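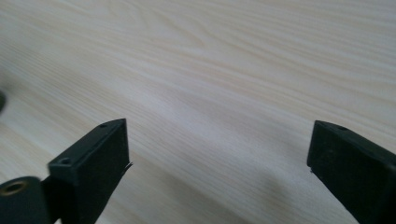 Fig. 6. Tabletop, light wood grain.

Section 4. Leveling and First Height Setting

This section applies to the Drinow adjustable frame with a top already attached. If the top has not been attached, complete Section 3 first. Keep the cable covers off until step 9.

Tools required: 4 mm hex key (supplied), open-end wrench (supplied), spirit level at least 24 inches long.

CAUTION: Do not level the table while the power supply is connected. The legs can move if the handset is pressed by accident.

4.1 Leveling

1. Move the table to its final position. Lift it by the frame – never by the edge of the top – and set it down on all feet at once.
2. Loosen the lock nut on each foot by one full turn.
3. Screw all feet in until they stop, then back each one out two turns.
4. Place the level along the long side of the top and adjust the two feet at the lower end until the bubble is centered.
5. Turn the level 90 degrees and repeat. Recheck the long side, as the second adjustment usually disturbs the first.
6. Press down on each corner in turn. If the table rocks, back out the foot that lifts by a quarter turn and check again.
7. Tighten the lock nuts. Hold the foot still with the wrench while tightening.

Note: On carpet, wait overnight and repeat steps 4 through 7. The feet settle into the pile under load.
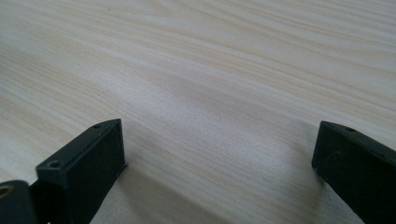

Fig. 7. Grain on the tabletop surface.

4.2 First height setting

8. Connect the power supply. The handset display shows "–" until the legs have been reset.
9. Fit the cable covers. Leave enough slack in the power cord for the full range of travel.
10. Press and hold DOWN until the legs reach the lowest position, move up slightly and stop. Release the button.
11. Press UP and stop at 42 inches. Check that no cord is under tension.
12. To store the height, press M, then 1. The display blinks once.

The load limit is 80 pounds, including the top. The Sampaio top weighs 44 pounds; the Jullano top is lighter, and its weight is printed on the carton. An overloaded frame stops and shows E2. Remove weight, wait two minutes and repeat step 10.

CAUTION: Keep at least one inch of clearance between the table and walls, shelves or window sills through the full range of travel.

4.3 Maintenance interval

Check the lock nuts after the first month and then every 2,000 cycles. The cycle count appears when M is held for five seconds. Viscombe does not recommend lubricating the columns. They are greased at the factory, and added oil collects dust.
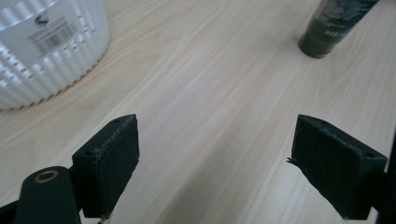

One owner wrote that the table had passed every check in 4.1 and still leaned toward the window when raised, and asked whether the feet should be set again at full height. They should not. Lower the table completely, repeat step 10, and measure both columns. If they differ by more than 1/8 inch, see Section 7, Column Replacement.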